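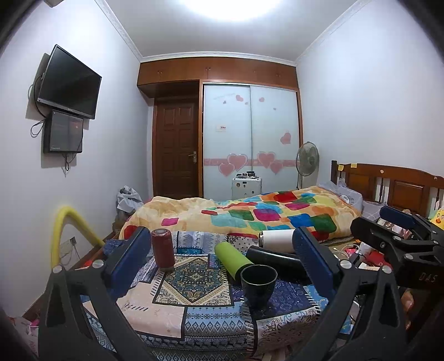 Stumetti tabletop set: README

Hi! Hina Niazi here, second year, and the person to blame for this folder. Stumetti is the data set our student robotics club put together for the Ultcombe build-off, which we enter every August (and which we'd quite like to finish one year without our gripper letting go of everything). If you're a new member, start with this file and then go bug someone in the Monday session.

What's in it

There are 638 clips in total. I've split them into 500 for training and the other 138 for testing, and please, please don't shuffle them back together. We did that last term and our scores looked amazing for a whole week.

Every clip is a short go at handling small things on a table: cups, cans, cylinders lying on their sides, that sort of thing. The clips are sorted into 7 folders by task. The task names are in tasks.txt and they're spelled the way I spelled them at midnight, so "seperate" is a real folder name and the loader expects it. Sorry!

How we collected it

We used hand-held grippers, with the camera riding on the tool, so you get both fingers coming up from the bottom of the view with the blue ribbed pads on the inside. The view is round and goes dark and blurry in the corners. Leave it like that. Faltness (our training script) does its own cropping, and if you crop first it crops again and you lose the pads.

Sometimes a second gripper reaches in from the side with somebody's hand partly in view. Those clips are good ones, keep them.

We worked in ordinary rooms at home, with beds and wardrobes and cables and all the rest of it in the background. The club bench is grey and bare and the first model we trained there fell to bits as soon as we took it anywhere else. My favourite cloth is the patchwork one with the row of deer near the front edge. It's a nightmare for the model, with all those colours and little patterns, and I reckon that's why the later versions got better at finding the edges of a cup.

Things that trip people up

Shiny black objects. The glossy black cup and the black cylinder get mixed up by the labeller when they're close together, so check those labels by eye.

Anything lying behind a finger pad. If you can only see part of an object, label the part you can see and don't guess at the rest.

Ceiling lights. Some clips have one right at the top of the view and the exposure wanders a bit. I haven't fixed it.

Running it

Unzip everything into a folder called stumetti (lower case!), then run the Lashari checker before you train. It takes 7 minutes on my laptop and prints a list of anything missing. If it complains about tasks.txt you've probably corrected my spelling.

Using it

Club members can use it for whatever they like. If you're from another school and want a copy, just ask, we're friendly. Please don't post the clips publicly though, they were filmed in people's homes.

Still to do: labels for the last folder, and a proper colour chart for the next round of filming.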